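**Re: [returns-floor] What the arms mean for the sorting tables**

Hello all,

I've read the Clorell proposal twice now and I still can't find the page where it says what happens to the people on the sorting tables. There's plenty on accuracy and "freeing up staff". Freeing them up to do what?

For those at De Haan who haven't followed this: the play sets come back from hire with everything mixed up, and we sort the bricks by colour before they're checked and repacked. The trial has two arms doing the colour part.

Blue is the colour they like to show visitors. Fine, but look at how the bricks lie in the bin, some studs up and some with the hollow side up. Putting them in there is the easy half of the job. A sorter turns each one over, feels for a cracked edge and sniffs it if need be. None of that is in the trial. 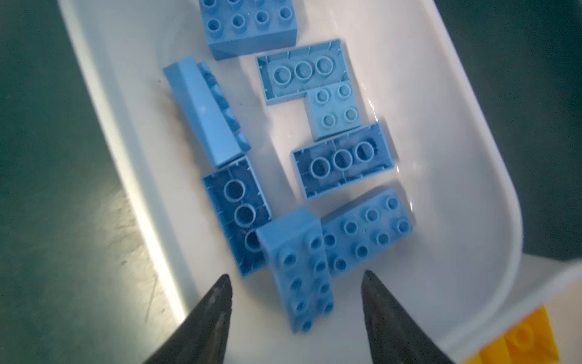
Kobe Coppens wrote:

> I think you're being hard on it. Colour sorting is the part everybody complains about. If the arms take that, the tables can do inspection all day, and inspection is better work. My wrists would agree. The proposal says 80 sets a week and I don't see why we couldn't get there by June.

Kobe, I don't doubt your wrists. But inspection happens *while* we sort. Your hand is already on the brick. Take the sorting away and someone has to pick every one of them up again, which makes two handlings where we had one. And the 80 sets is Clorell's figure. Our own tables did 74 last month, with two people off sick.

The layout bothers me too. It's one bin per colour – blue, orange-yellow, pink – and the arms are fixed to a rail at the front. We had 347 returned sets on the shelves when I last looked, and plenty of those have greens, wheels and odd animals in them. Who deals with those? I asked and was told "the operator". There is no operator in the budget.
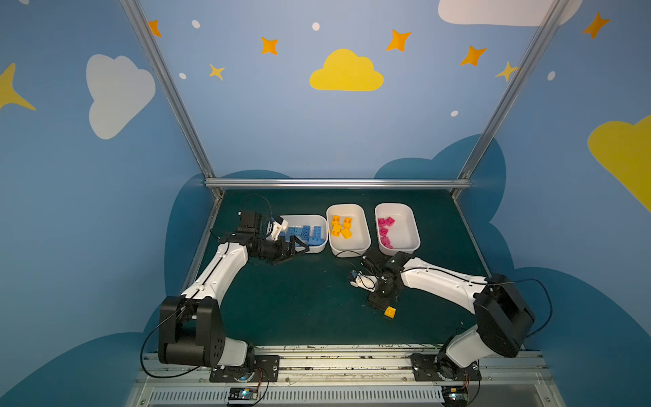

## What I'd like answered before we vote

- Who stands by the arms, on what grade, and who covers their breaks?
- Do the table hours stay as they are for the first 100 working days? Nathalie Van Acker asked for this in writing and has only had a phone call.
- Does the target count checked sets or only sorted ones? Grunex switched to counting sorted ones and their complaints went up by more than I'd like to explain to a nursery.
- What about stray bricks? I'd want the time for putting those right in the figures as well.

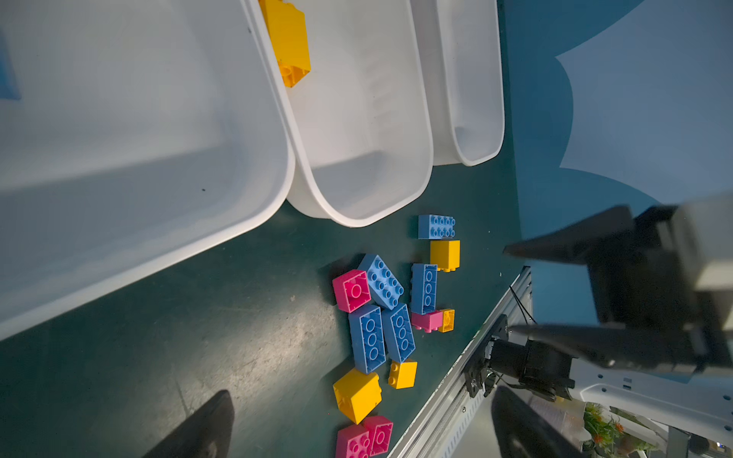 *Mixed colours on the mat, with a yellow brick up near the rim of the middle bin.*

I'm not against the thing. I'd be glad never to sort another tub of blue. But I was here when Illik put in the label printer that was going to save us an hour a day, and we still keep the pens in the drawer.

Replies to the list please, so the late shift can see them too.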